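Why I did not renew my season ticket for handball

I have been a season ticket holder at Lotton for nine seasons, and in May I let the date for renewal pass. Some people from my row have written to me to ask if I am ill. I am not ill. I want to explain it once, properly, and then I can send everybody the link.

For readers who come here for my other posts: Lotton is a handball club in the second division. The hall has 985 seats. When I moved to this country I did not speak the language well and I knew no one, and a colleague told me that in Lotton they play handball, so I went. At home everybody has played handball in school. Here you must explain to people that it is not the game with the wall. In the hall I did not need to explain anything. I could shout at the referee in my own language and people understood me very well.

My first season ticket did cost less than two pairs of shoes. You had your seat, your name was on a list at the door, and that was the whole system. If you could not come, you gave the seat to a friend and told the person at the door. I sat in row F, in the corner where the left wing attacks in the second half. It is not the best view. You see the wing player jump in front of you and for a moment you cannot see the goal at all, you only hear if it was in. I learned to like this.

The last season was a difficult one in sport also, and I will be fair about this. We lost the first 4 home matches. I did not complain. We had sold our pivot to Lekitz in the summer, and a team that plays everything through the pivot needs time when he is gone. Our goalkeepers were young. There was a match against Clisell in winter when we led by six at half-time and lost by one, and I still went home in a good mood, because the last ten minutes were so loud. A bad season is not a reason to stop. I have supported teams through worse ones.

The reason is the new ticket plan. The letter came in spring, by email, and it had the title "A new home for your passion". When a letter from a club has the word passion in it you should sit down first.

The old ticket was for all home league matches and the cup matches too. The new one is for league matches only, and without the three matches which the club calls "top matches". For those you must pay again. You have the right to buy them before other people, but the right lasts two days, and after this your own seat can be sold to somebody else. So you can have a season ticket for seat 14 and on the evening of the derby there sits another person in seat 14, with his jacket on the place where you normally put yours.

The price for this is 358, and before it was 320. The difference is 38, and I can pay 38. I have thought about this a lot and I am sure that I would have paid it without many words if the ticket had stayed the same. A heated hall is expensive, and a bus to an away match is expensive also. But they have made the ticket smaller and the price bigger in the same letter, and in the last paragraph they thanked me for my understanding. I had not given it yet.

I wrote back. I think it was a polite letter, I let it rest for one night before I sent it. I asked two questions: who chooses the top matches, and can they be changed during the season. The answer to the first question was that they are chosen by the club. The answer to the second one did not come. Now I have heard from row G that a fourth match can be added if we are in a good position in spring. For this at least there is not much danger. 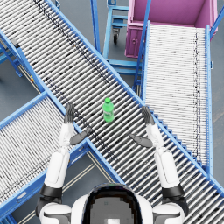 A green bottle on a roller conveyor, between two robot arms.

There is also the matter of the drinks. In all my years you could bring your own bottle into the hall, if it was plastic and it was not beer. From next season you cannot. You must leave it at the entrance, and inside you buy from the stand. The stand is now operated by the same company that does the stand at Lekitz, and everybody who has been to Lekitz knows what I mean. The queue at half-time is so long that you hear the first attack of the second half while you are still looking for coins. This is a small thing. I write it here because I noticed that I was more angry about the bottle than about the money, and I am a little ashamed of it.

I do not believe that the people in the club are bad people. I think they looked at bigger clubs and saw how it is done there. Ticona has had such a plan for three years, with top matches and an app and a colour for each category of fan. But Ticona plays in the first division, has a hall three times as big as ours and fills it. In Lotton we had many empty seats last season, also against good teams. If I had a shop and half of my customers had stopped coming, I would not begin with the other half and ask them for more. Maybe this is the reason why I do not have a shop.

A friend at work said to me that it is only business and that I must not take it personally. I understand the argument. But a season ticket is a strange product. You buy it before you know if the team is good, before you know if you will have time, and in some years before there is a coach. From the side of business it is a stupid thing to buy. You buy it because it is personal, and if the club wants me to think like a customer, then I can do this, and a customer waits and buys a single ticket for the matches he wants to see.

So this is what I will do. I have made a calculation with the prices of last season, and if I come to eight matches I pay less than 358, with one top match included. I will not have my seat. I will probably sit behind the other goal, where the drums are, and at my age this will be an experience. The people of row F have promised to wave.

I have also started to watch the women's team, who play in the small hall behind the swimming pool. The entrance is free, you pay what you like into a box. They play faster than I expected – in the first match I saw there were more goals from fast breaks than our men make in a month – and you sit so near to the court that you must pull in your feet. The coffee comes from a thermos can. There is no letter about passion.

If somebody from the club reads this: I would come back for the old ticket at the new price. I think many of us would. You have my email address, you use it often enough.

The fixture list is not published yet. When it is there I will write which matches I have chosen, and if any of you want to go together to the away match in Clisell, tell me in the comments. The train goes at ten past two and I think we must change once.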